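Thread on the Tretport harbor incident and the two statements issued about it. I've read both, plus the monitoring mission's interim note. Most of the coverage mixes up the notification zone and the exclusion zone, so I'll start with those.

The ceasefire terms for Tretport set up two areas. The exclusion zone is the inner harbor and the fuel pier. No armed drone may enter it at any altitude. The notification zone covers the approach channel and the north breakwater. Armed drones may enter that one if the other side gets notice over the hotline first.

The strike hit the north breakwater. That puts it in the notification zone. Every headline I've seen that says "strike inside the exclusion zone" is wrong on the map published with the agreement.

Whether it was a violation depends on the notice.

The coastal command says it sent notice at 1903 for a flight window opening at 2000. The harbor authority says it received a message at 1903 and that the message did not meet the format in Annex C. Read closely, the two statements agree on the time. They disagree on what was sent.

Annex C requires five fields: sender, type of aircraft, grid box, window open, window close. The interim note says the window close field was blank. It doesn't say what the receiving officer did about it.

The annex is silent on incomplete notices. It says a notice "shall contain" the five fields. It doesn't say an incomplete notice is void, and it doesn't say the receiver must ask for a correction. Both sides are now reading that silence in their own favor.

Laurier Lachance, who helped draft the first version of the annex, wrote last November that the receiver was meant to read every notice back, field by field, and that the read-back was the real check. The sentence requiring it was in the draft. It is missing from the signed text.

I asked him whether it was cut on purpose. His answer: it was moved to a technical protocol that was supposed to follow within a month. The protocol was never signed.

So the hotline has been running on habit. Some shifts read back, some don't. You can see it in the mission's log summary, where the entries marked "confirmed" come in runs and then stop for whole shifts at a time.

The mission has logged 179 notices since the line opened. The summary doesn't break out how many were incomplete. It should. If blank close times were common and accepted before, the harbor authority's position gets much weaker. If this was the first one, it gets stronger.

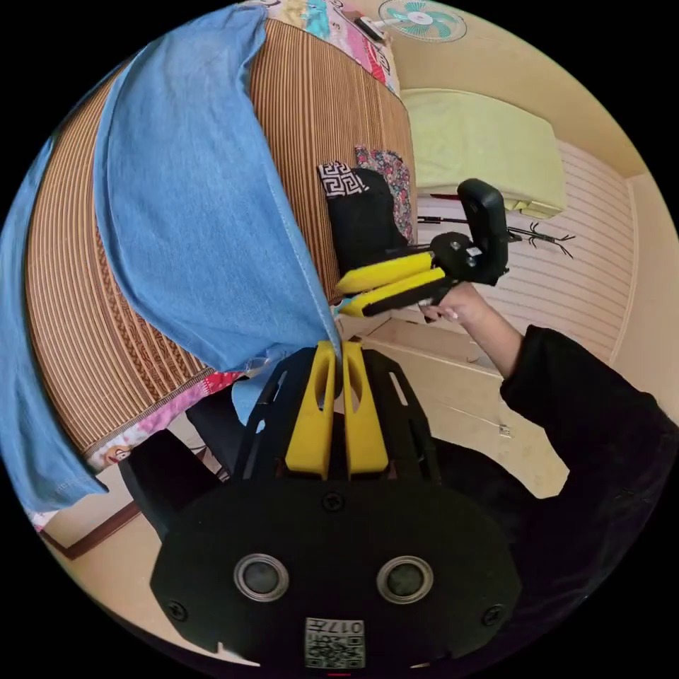

Next point, distance. The agreement also has a standoff rule: no weapon release within 200 meters of a marked civilian vessel, in either zone, notice or no notice. This rule has had almost no attention and I think it matters more than the hotline message.

The pilot boat Jemen was tied up on the lee side of the breakwater. Both sides accept that. Both sides accept that it was marked. The crew of the Jemen were treated for cuts from broken glass and the boat is out of service.

The coastal command's statement says the target was a radar mast on the breakwater and that the boat was "outside the standoff distance at the time of release." It gives no measurement. It doesn't say how the position of the boat was known at the time of release either.

The harbor authority says the boat was inside the distance and hadn't moved since the afternoon. No measurement there either, but a berth number is given, which is at least something you can check.

The boat carries a Thakur position beacon. The Thakur units on harbor craft report at long intervals when the engine is off, to save the battery. A boat tied up for hours may show a last fix that is quite old. An old fix on a boat that hasn't moved is still a good fix, so the interval only matters if the harbor authority is wrong about the boat staying put.

There is a second problem with the beacon. The public feed is rounded. The people posting screenshots with a ruler drawn between the boat and the mast are measuring a rounding grid. Please stop. The unrounded record sits with the harbor authority and with Faslow, the company that runs the receiver network under contract.

Faslow told the mission it will hand over the raw record on a joint request from both parties. A request from one party isn't enough under its contract. As of this morning there is no joint request.

I would watch that more than the statements. Each side says the record will support its account. Signing the request costs either of them one page and a stamp.

On damage. Shakuntala Ahuja has gone through the ground photos the mission released and has a careful post on the mast. Short version: the damage pattern fits a small warhead arriving from the seaward side, and the base of the mast took most of it. She gives no view on who fired, and there is no dispute about that anyway.

She does point out that the fragment marks on the breakwater wall run mainly toward the lee side. That fits with the broken glass on the boat. It tells you nothing precise about range. Small fragments can carry well past the standoff distance and still break a window.

Which leads to a flaw in the rule itself. The standoff distance is measured from the weapon release point in one paragraph and from the point of impact in another. For artillery the first reading would be absurd, for a drone dropping straight down the two are nearly the same, and for a drone releasing a glide weapon they can be far apart. The text was clearly put together from two older agreements.

If you read "release" as the point where the weapon left the aircraft, the coastal command may be correct on the letter of it, since the aircraft was out to sea. If you read it as impact, the location of the mast and the berth number decide the question, and someone with a survey chart could settle it in an afternoon.

The command's wording, "at the time of release," looks chosen with this in mind. I can't prove that. But its three earlier statements on similar cases all said "at the point of impact," and the change is easy to see when you put them next to each other.

A few replies ask whether the radar mast was a legal target under the ceasefire at all. Separate question. Fixed sensors are listed in Annex A as "frozen," meaning they can stay but can't be upgraded. The command says a new antenna was fitted. The mission's last inspection of the breakwater was before the date the command gives, so there is no neutral record either way.

Even if the antenna was new, Annex A sends that complaint to the joint panel. It doesn't authorize a strike. The command's statement skips this step completely, and so does most of the reporting.

What I'd want in the mission's final report, in order of usefulness: the full text of the 1903 message, the audio or log of any read-back, the raw beacon record, a surveyed distance from the mast base to the berth, and a count of earlier notices with blank fields.

The mission has all the authority it needs for the first, second and last of these. The log is its own. The survey needs access to the breakwater, which the harbor authority has granted for daylight hours. Only the beacon record depends on both parties.

On the proposals to "fix the hotline" – the draft protocol Lachance mentioned already exists and has the read-back rule, a rule for incomplete notices (treated as not sent until corrected) and a backup channel. It runs to a few pages. Signing it would be faster than negotiating a new one, and neither side objected to the content when it was first circulated.

It would do nothing for the standoff wording. That needs an amendment to the main text, which means a full session of the joint panel, and the panel hasn't met since the dispute over the fuel pier inspections.

Correction to an earlier post: the berth number appears in the annex to the harbor authority's statement and isn't in the statement itself. Thanks to the two people who wrote in.

I'll add to this thread when the joint request is signed or refused. Until then I'm treating the distance as unknown.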